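The Mollness Bequest

To the residents of the Mazurek Building, Juravau
30 Apr 2026

The Management Office writes further to its earlier notice concerning the estate of the late Miss Bronisława Michalski, formerly of the fourth floor, and regrets the delay in setting out the position. Residents will be aware that Miss Michalski left no family. They may not be aware that she left a will, that it ran to 196 pages, and that every household in the building was named in it.

The will was read in the ground floor meeting room by Mrs Francine Lachance of the firm of Duvov, who asked that water be provided and that no one smoke. The reading took two evenings. Those who attended only the first will have missed the second half of the alphabet, and the Office has been asked to state that no bequest is lost through absence.

Miss Michalski had lived in the building for longer than its records go back. It was known that she had worked for the Mollness ferry company as a clerk in the lost property department, and that she had retired when the ferries stopped. It was less widely known that on the closing of the department she had been instructed to dispose of all unclaimed articles, and that she had signed a paper to say she had done so.

She had taken them home. Mrs Lachance read the inventory aloud in full. It gave 274 entries, each with the date of the crossing, the weather, and the seat or deck where the article was found. There were gloves, mostly single. There was a christening spoon, a set of keys to a house in another country, and a letter which had been sealed and stamped but not posted. Miss Michalski had kept the letter sealed. Her note against it read: "Fair wind, upper deck, port side. He went back to look for it twice."
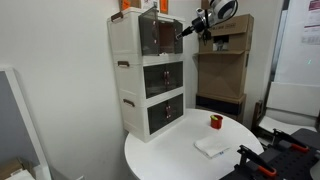
Notices to Residents: Estates and Bequests

The terms of the will are as follows. Each household is to receive one or more articles from the inventory. No article may be sold. The household is to make a reasonable effort to find the owner, or the owner's children, and is to report once a year, in August, on what has been done. Where the owner is found, the article is to be handed over in person and a cup of tea accepted if offered.

Mr Waldemar Urbańczyk of the second floor asked whether a household might decline. Mrs Lachance replied that it might, but that the will required the refusal to be given in writing and read out beside the door of Miss Michalski's flat. Mr Urbańczyk said that he had only been asking. He has since been allotted the keys.

The Office is able to report that 167 articles have now been collected and signed for. Ms Jolanta Krawczyk, who was left a child's red mitten, has written to the Office to say that she believes she has found its owner. She had placed a card in the window of the bakery opposite the old landing stage, giving the date of the crossing and nothing more. A man of around 60 came in and told her the colour before she had opened her bag. He did not want the mitten, as it happened. He wanted to know whether it had been raining, because his sister had always said that it was and he had always said that it was not.

Ms Krawczyk consulted the inventory. It had been raining. He asked if he might telephone his sister from the shop, and Ms Krawczyk waited outside until he had finished - a matter of an hour and a half.

There remains the question of the letter. It was left to Przemysław Jabłońska, then aged nine, who on the day the will was drawn up had carried Miss Michalski's shopping to her door. He is now nineteen. He has asked the Office whether posting it would count as a reasonable effort. Mrs Lachance has considered the wording and advises that it would, provided the postage is made up to the present rate.

The letter was posted on the morning of this notice. Mr Jabłońska has put his own name and address on the back.

Residents who have not yet collected should bring proof of identity to the Office before noon.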